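Fladesent Taschentuchbox mit Seitenfach: hübsch, aber braucht man das?

Testbericht vom 6. Mai 2024, von Apolline Lebrun

Ich bin keine Freundin von Dekokörben. Meistens sammeln sie Staub, und wer sie kauft, räumt danach genauso wenig auf wie vorher. Als Rajitha Pramanik mir die geflochtene Taschentuchbox von Fladesent auf den Tisch stellte und meinte, damit hätte ich beim Abstauben endlich alles an einem Platz, war meine erste Frage, was denn an einem Pappkarton mit Tüchern und einem Lappen in der Schublade so verkehrt sei. Eine richtige Antwort bekam ich nicht. Also Test.

Was man bekommt

Einen Korb mit Deckel, darin eine ovale Öffnung, durch die man die Tücher zieht. An der Seite sitzt ein offenes Fach. Der Hersteller denkt wohl an Fernbedienungen oder Stifte, bei mir liegt ein gelber Staublappen drin. Eine Anleitung gab es nicht, die braucht auch keiner. Auf der Verpackung stand etwas von »Ordnung mit Charakter«, was immer das sein soll.

Das Geflecht ist ordentlich gemacht. Zwei Enden standen am Boden über, die habe ich mit der Nagelschere gekürzt. Der Deckel sitzt, klemmt aber beim Nachfüllen ein wenig, und mit einer Hand bekomme ich ihn nicht auf. Standardboxen aus der Drogerie passen ohne Karton hinein, mit Karton wird es eng.

Im Gebrauch

Mein Prüfstein war das Putzen der Bilderrahmen. Schwarze Rahmen sind undankbar, man sieht jeden Fussel und jeden Fingerabdruck, und Papiertücher machen es eher schlimmer. Fürs Glas nehme ich deshalb ein blaues Tuch von Ratden, für die Leisten das gelbe aus dem Seitenfach. Die Rahmen lege ich flach auf den Tisch, an der Wand drückt man sie nur schief.

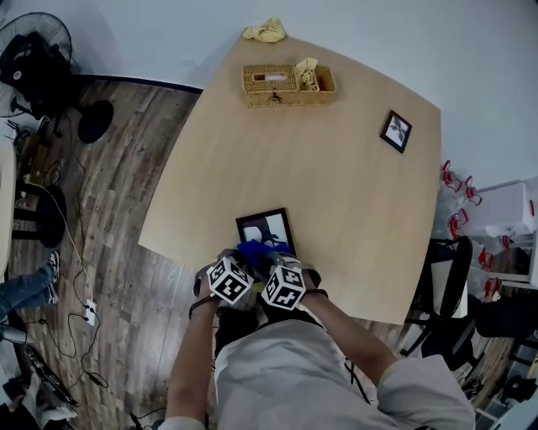
Auf beiden Bildern steht der Korb hinten auf dem Tisch, das größere Bild liegt vorn.
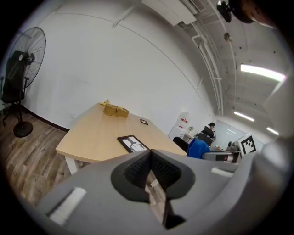
Das Seitenfach

Der eigentliche Kaufgrund, wenn es denn einen gibt. Ein zusammengeknüllter Lappen passt gut hinein, zwei quetscht man, und dann hängt der zweite über den Rand. Mein anderer gelber Lappen liegt daher meistens doch wieder lose herum -- so viel zum Thema alles an einem Platz. Wer feuchte Tücher hineinlegt, ist selbst schuld: Geflecht und Nässe vertragen sich nicht, und einen Einsatz zum Herausnehmen hat Fladesent sich gespart. Ich habe aus Trotz einen kleinen Plastikbeutel hineingelegt. Sieht furchtbar aus, hilft aber.

Krümel sind das nächste Ärgernis. Sie rutschen zwischen die Streben und bleiben dort. Mit dem Staubsauger und der Bürstendüse geht es, mit dem Tuch nicht, da bleiben nur Fäden hängen.

Im Vergleich

Vor zwei Jahren hatte ich die Box von Dronano, glatter Kunststoff, ohne Fach. Die war in zehn Sekunden abgewischt und hat mich nie geärgert, gefallen hat sie mir allerdings auch nie. Pons verkauft ein ähnliches Flechtmodell mit Filzboden. Den vermisse ich hier wirklich, denn beim Tücherziehen wandert der Fladesent-Korb auf meinem hellen Tisch gern ein Stück mit, sobald er halb leer ist. Vier Filzgleiter aus dem Baumarkt haben das bei mir erledigt. Beilegen hätte man sie trotzdem können.

Für wen das was ist

Wer regelmäßig im Wohnzimmer Staub wischt und den Lappen nicht jedes Mal aus der Küche holen will, hat etwas davon. Ich greife inzwischen schneller zum Tuch, das muss ich Rajitha lassen. Die Rahmen kommen jetzt öfter dran, vorher war das eine Sache für den August, wenn Besuch kam. Wer nur Taschentücher braucht, kann sich das Geld sparen. Und als Geschenk? Nur für Leute, die Körbe sowieso mögen.

Gut: saubere Verarbeitung, Fach an der Seite, sieht auf Holz ordentlich aus
Schlecht: rutscht, Deckel klemmt, Krümel im Geflecht, kein Einsatz

Drei von fünf Punkten. Den dritten gibt es für das Fach.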